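The Isico sorting cell, and what it's been like to work next to one

Makes: Isico bench cell for brush sorting and packing
Suits: small finishing rooms, one to three people per shift
Fits on: a standard packing table
Lead time: ask us, it changes

I'm Yaowalak Thongsuk and I look after the packing room at Thongdee, where we finish and pack brushes - makeup brushes mostly, and artists' paintbrushes for a couple of shops in Bordale. We've had an Isico cell in since January and we liked it enough that we now sell them on to other small workshops, so you're getting this from someone who stands beside one all day.

Before the cell came, sorting meant sitting at the table with a mixed tub, picking each brush up, turning it round so the heads all faced the same way and laying it in a tray. We do 2,000 on a busy day. It's not heavy work, but by four o'clock your thumb knows all about it! Nuanchan used to tape hers up on Monday and leave the tape on till the weekend.

The cell does the picking up and the turning round. You show it how you want a brush taken hold of, using the hand grip, and it learns from that. I thought I'd be hopeless at it (I can barely set the office printer) but you squeeze, you lift, you put the thing down, and you do it again. Give it 30 goes per brush type and you've got a decent start. Thin handles want a few more. 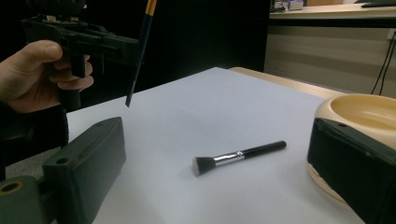 What took me longest was slowing down. I've been grabbing brushes for years without thinking, and my first lot of lessons were so quick and sloppy that the cell copied all my bad habits. Nattawut made me do them again after lunch. He was right, though I didn't tell him so.

As for jobs, since everyone asks: we had 4 people in the room and we've still got 4. Theerawat has moved over to checking, looking for loose ferrules and shed bristles, and he's much happier with that than with trays. Nuanchan does most of the teaching because she's the most patient. We agreed at the start that any of us could stop the cell without asking, and that the speed wouldn't go up unless the whole room said yes. Please have that chat before you buy, whoever you buy from.

It isn't perfect. Very soft heads still go by hand, and it's slow after we change trays - I'd allow 2 hours to get a new size going properly. It also hums a bit, so we've moved the radio.

What comes with it
Bench arm and stand
Hand grip for teaching, plus spare finger pads
Stop button on a long lead
One day with Nattawut at your place to set up

If you'd like to try it first, come to our room in Drindside and bring a box of your own brushes. Mornings are best. Ring and ask for me or Vichien Bunnag, who handles the quotes and can tell you about paying monthly.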